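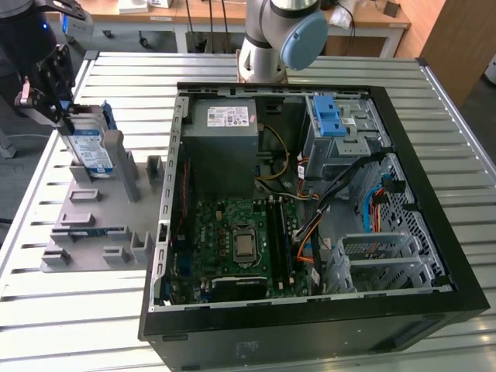
Open desktop case on the work table, processor and memory slots showing.

Grultholm College Golf Boosters
Minutes of the December meeting

Present: Venla Väisänen (chair), Jouko Mäkelä, Oona Kauppinen, Anselmo Palacios
Absent: Orvokki Rautiainen

Called to order at 6:40 p.m. Minutes of the previous meeting approved with one correction: the women's team finished fourth at the Belhaj Invitational, not fifth.

1. Academic awards
Mäkelä reported that five players made the conference academic team. Names will be read at the spring dinner. Palacios asked that the two redshirts be listed in the program as well. Agreed.

2. Spring travel
The Naltura tournament has moved its first round up a day. Kauppinen will change the van booking and ask the hotel about a late checkout. Players must give their class conflicts to the coach before break. 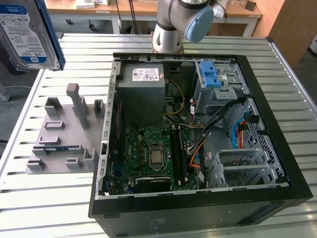
The entry fee goes up by $20 per player. Palacios moved to pay the difference from the travel fund. Seconded by Kauppinen. Passed.

3. Range balls and mats
Balance in the equipment account is $472. Two hitting mats need replacing. Mäkelä has one quote and will get a second. Tabled.

4. Spring dinner
Room holds 44. Tickets stay at $40. Väisänen will ask Rautiainen to handle seating again.

5. Other business
Locker room key still missing. Palacios to check with the athletics office.

Adjourned 7:35 p.m.

Submitted by Oona Kauppinen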